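Opinion | Family and Home

Let the toy library charge a fee

Our town's toy library has been free since it opened. I have used it for six years, first with my daughter and now with my son, and I think it should start charging.

The shelves were good once. Last July I borrowed a puzzle with four pieces gone and a Florkar train with no wheels on one side. The council grant pays the rent on the Torvik Street room and nothing else. Repairs and new stock come out of a tin by the door, and last year the tin took in £239.

I would ask each family for £6 a year. With 100 families signed up, that is £600, enough to replace the worst of the puzzles and buy a proper set of spare parts. Parents on benefits should pay nothing, and should not have to show a letter at the desk to prove it.

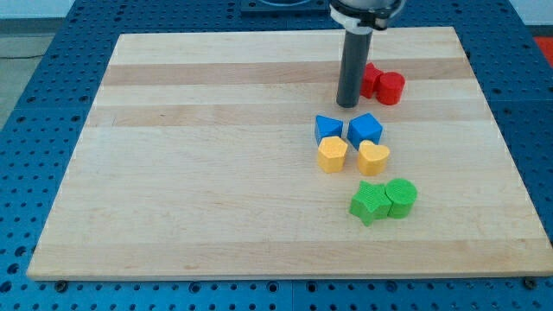

What the other side says

The usual objection is that any charge puts people off. It will put off a few. So does a box with half the bits missing. My neighbour stopped going two winters ago and buys second-hand instead, at a good deal more than £6.

Some would like a sponsor. Bida offered last spring, but wanted its name over the door and a say in what was stocked. I would sooner pay. A small fee also gives members a reason to turn up to the yearly meeting, where I have never seen a full row of chairs.

Eino Valtonen

Comments (3)

Sreekumar Acharya: Agree on the fee, but make it monthly. Fifty pence is easier to find than six pounds in one go.

marg_t: We pay in the next town and they still lose pieces.

Siltia Road mum: Is the train the green one? I think we have the wheels.

Contact us | © 2026 | Back to top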